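Trolside Residents' Association
Minutes of the July meeting

1. The minutes of the previous meeting were agreed.

2. Stotard Lane crossing. Members noted that resurfacing would take 9 days.
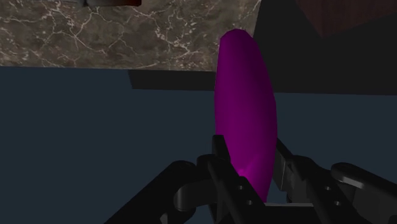

Access to the allotments will be by the lower gate during the works.

3. Hall hire. The charge for evening bookings was raised to £21. Sowa Choir has been informed. 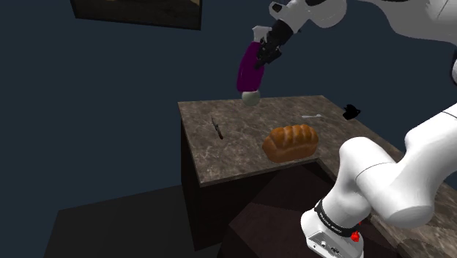
Purple spray bottle above the counter

4. Stetov twinning visit. Deferred.

The meeting closed at 9 pm.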